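Shared Workbenches at Vivdale: How Students Book and Use Them

Cyprian Kurek
Project report, 2024-11-21

Background

The Vivdale building has a ground-floor workshop which is open to all second-year students. Benches are booked on a paper sheet by the door. During the first half of term several people in my tutor group said they could not get a bench when they needed one, although the room often looked half free when they walked past. I wanted to find out whether there really was a shortage or whether the booking sheet was the problem.

Method

I used two sources. The first was the set of old booking sheets, which the workshop office keeps in a folder. These gave me roughly 600 bookings. The second was a series of visits to the workshop over three weeks in November. On each visit I compared the names on the sheet with the benches in use. I also spoke to six students after their sessions and asked them the same short set of questions.

I did not record what people were making. I left out the Carden room upstairs, as it has its own key and a separate list.

Findings

Most bookings were for the whole afternoon. The sheet has only two boxes per day, morning and afternoon, so a student who needs forty minutes at a vice has to take the full slot. Four of the students I spoke to said they usually left early and did not cross their name off.

Late afternoon was the worst time for this. On most visits the sheet was full but there were benches free. Students who had not booked did not like to sit down at a bench with someone else's name against it, even when that person had clearly gone home.

The mornings were much quieter. One student told me she had moved all her work to the morning for this reason and had not missed a session since.

Storage came up more than I expected. Half-finished work is left on the benches when the shelves are full, and the next person has to move it. Two students said they had lost small parts this way. 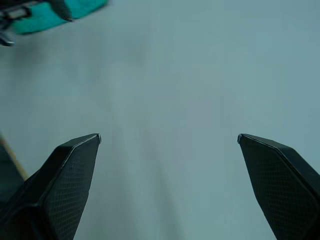 Suggestions

Split each day on the sheet into shorter slots, with a limit of two in a row at busy times.

Allow anyone to take a bench if the person who booked it has not arrived after fifteen minutes.

Put a tray with a name label under each bench for work in progress.

Limits of the study

My visits were nearly all after lunch, so I know less about the mornings. Six students is a small group and I knew most of them already. If I did the project again I would leave a short form next to the sheet and let people fill it in themselves.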